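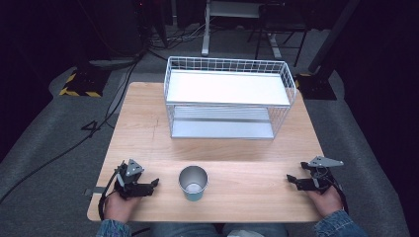

Tabletop and Shelf Team

We are the part of Votadero that deals with what goes on a table and what goes on a rack. Cups, small dishes, wire shelves, trays and the tables themselves all come through our room before they are listed in the household catalog or sent on to the Reditz store.

The team started with 2 people and a borrowed corner of the packing floor. There are 13 of us now, and we have our own room on the ground floor, with gray carpet and light wooden tables. Most of the work is done sitting down. A cup and a two-tier wire rack on one table is a normal morning for us.

What we do

Every item is set out on a table, picked up, put down and placed where a customer would be likely to keep it. We look at whether a cup stands straight, whether it fits between two shelves, and how much room is left for a hand. White wire racks get the same attention. We check the rim, the shelf panels and the way the unit sits on a flat top. Notes go on a single sheet that stays with the item until it leaves the room.

Paper cups are a large part of the list. The Murakami line has 43 cups in it, in different sizes and colors, and buyers often ask which ones can be stored upright on a low shelf and which need to be stacked. We keep one of each and can usually answer the same day.

We also write the short placement guides that go out with shelf units. They cover where to put the unit, what to keep on the upper shelf and what to keep on the lower one. Each guide is read by at least one person from outside the team before it is printed.

Who we are

Juwita Harahap leads the team and plans the weekly table list. She came from the Kedo warehouse, where she ran returns for kitchen goods.

Krešimir Omerović is responsible for racks and shelving. Questions about measurements, spacing or replacement panels should go to him.

Mitsuko Takagi and Toshiko Kaneko handle cups and small tableware. Mitsuko also edits the placement guides.

Solange Paquette looks after the room, the stock shelves and the item sheets. New items should be dropped off with her, with the sheet already filled in.

Working with us

The room is open to other departments on Thursday afternoons. We can take up to 60 items a week. Larger deliveries need to be arranged with Solange ahead of time. Please send items without their outer cartons and label the underside, not the front.

Items are returned to the sending department once the notes are complete. Anything left uncollected goes to the staff kitchen at the end of June.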